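Suche nach:
Suchbegriff eingeben

Der lange Abschied vom Zucker

Montag, von Ikechukwu Akande
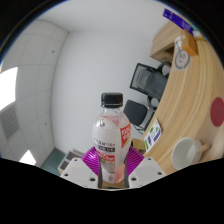 Meine Großmutter trank Leitungswasser aus einem Senfglas und wurde sehr alt dabei. Ich dagegen habe den größten Teil meines Erwachsenenlebens damit verbracht, Dinge zu trinken, die nach etwas schmecken sollen, das in der Zutatenliste weit hinten kommt. Seit März trinke ich sie nicht mehr, jedenfalls nicht vor dem Abendessen und nicht, wenn jemand zusieht. Zucker in fester Form war nie mein Problem, an einer Tortenvitrine gehe ich vorbei wie an einem Versicherungsbüro. Mich kriegt man mit Flüssigkeit. Durchsichtiges Plastik, schwarzer Schraubverschluss, darin etwas Rosa-Oranges, das sich nicht entscheiden mag, ob es Pfirsich oder Sonnenuntergang sein will, und schon hat mein Verstand Mittagspause. Dass auf dem breiten weißen Etikett reichlich Kleingedrucktes steht, hat mich nie gestört. Man liest ja auch die Geschäftsbedingungen nicht.

Angefangen hat alles mit Yichen. Yichen Kong sitzt mir im Büro in Trarkstead gegenüber, und zwar seit 6 Jahren, was länger ist als die meisten meiner Beziehungen und deutlich harmonischer. Im Winter legte er mir wortlos einen Zettel hin. Darauf hatte er ausgerechnet, was ich in einer normalen Arbeitswoche an Zucker zu mir nehme, umgerechnet in Würfel. Am Ende stand eine 200, doppelt unterstrichen. Ich habe nachgerechnet, weil ich ein misstrauischer Mensch bin, und kam auf mehr. Er hatte den Freitag vergessen.

Nun gibt es vernünftige Leute, die in so einer Lage langsam reduzieren. Ein Glas weniger, dann noch eins, alles mit Augenmaß. Ich habe stattdessen einen Abend lang Erfahrungsberichte von Menschen gelesen, die nach drei Tagen ohne Zucker »eine nie gekannte Klarheit« verspürten. Am dritten Tag verspürte ich Kopfschmerzen und einen ausgeprägten Hass auf einen Drucker. Am vierten habe ich im Bus nach Trotside einem Kind beim Limotrinken zugesehen, so lange, dass die Mutter den Platz wechselte. Die Klarheit steht noch aus. Vielleicht ist sie mit der Post unterwegs.

Was man in dieser Zeit lernt, ist vor allem Geografie. Mein Arbeitsweg, den ich bisher für eine Strecke gehalten hatte, besteht in Wahrheit aus Kühlregalen mit etwas Gehweg dazwischen. Am schlimmsten ist der Kiosk Lukáč an der Ecke, weil der Mann dort mich kennt und schon zum Kühlschrank greift, wenn ich noch an der Ampel stehe. Eine Woche lang bin ich hinten herum gegangen, an den Garagen vorbei, wie jemand, der Schulden hat. Dann habe ich mir ein Herz gefasst, bin hinein und habe ein stilles Wasser verlangt. Er fragte, ob jemand gestorben sei.

Über Wasser wäre überhaupt einiges zu sagen. Alle behaupten, man gewöhne sich daran und schmecke nach einer Weile die Unterschiede. Ich schmecke einen Unterschied, nämlich den zwischen kaltem und zimmerwarmem, und das zweite trinke ich nur unter Protest. Gurkenscheiben habe ich versucht, Minze auch, außerdem Ingwer, wonach die Kanne noch tagelang roch wie eine Apotheke auf dem Land. Am Ende bin ich bei einem Spritzer Zitrone gelandet. Ich weiß, das ist die Einstiegsdroge zur Schorle.

Rückfällig geworden bin ich natürlich auch. Auf der Hochzeit meiner Cousine in Jaditz stand eine Bowle, und ich habe sie behandelt wie einen alten Freund, der unerwartet am Bahnhof auftaucht. Bis zu 11 Gläser, sagt meine Schwester, die an solchen Abenden ein Gedächtnis entwickelt, das ihr bei geliehenem Geld völlig fehlt. Ich sage, es waren kleine Gläser. Getanzt habe ich jedenfalls bis halb drei und am nächsten Morgen den Zug verpasst, und beides kann man der Bowle schlecht allein anlasten.

Interessant ist übrigens, was mit dem Rest des Essens passiert. Möhren schmecken plötzlich süß! Das hatte ich für Propaganda gehalten. Auch Zwiebeln, wenn man sie lange genug in der Pfanne lässt, und sogar Weißbrot, falls man darauf herumkaut wie ein Rind. Ich kaue jetzt viel. Yichen hat gebeten, ob ich das in der Küche tun könnte.

Einen Kalender, in dem ich die guten Tage abstreiche, habe ich nach 35 Tagen abgehängt. Erstens waren nicht alle davon gut, zweitens hing er über dem Toaster und wurde wellig. Seitdem läuft es nach Gefühl, und mein Gefühl ist in solchen Fragen bestechlich, aber es bemüht sich. Beim Kiosk gehe ich wieder vorne vorbei. Meistens hebt er nur die Hand. Vorgestern hatte er allerdings eine neue Sorte im Kühlschrank, Rhabarber, und die Tür stand schon offen, als ich hereinkam.

Zuletzt aktualisiert: Montag, 21:40 Uhr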